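Bench rules for two-handed work, second version

17/04/2020. The Hurnham group has now agreed the second version of its rules for robots with two arms. Manuela Mancuso prepared the text, and we thank the members who sent remarks since December.

The main change concerns cables. Each cable that leaves a wrist must have a fixed path, and it must be checked at the full reach of the arm before every session, also when the same operator continues.
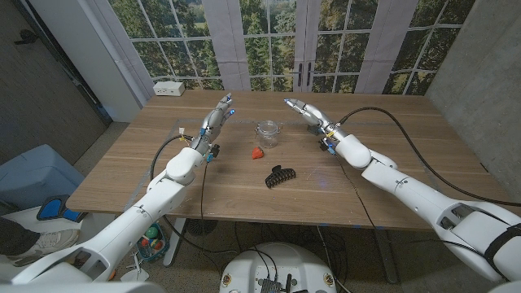
Both arms at the table, with a jar and a hair clip on the top.

The rule for objects is shorter than before. Only the objects of the present task stay on the table. When two hands work on one object, the second hand comes near at 20 per cent of normal speed, and the operator keeps the stop within 40 cm. 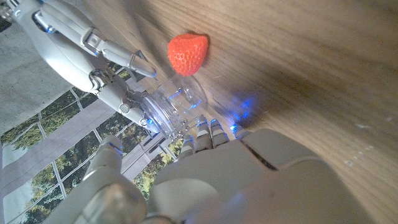 Ubaldo Bassi from Stestura asked if soft plastic needs its own grip limit. We did not agree on this yet, so the old limit stays valid for 3 months. Remarks can be sent to the Momlow office, please with the number of the rule.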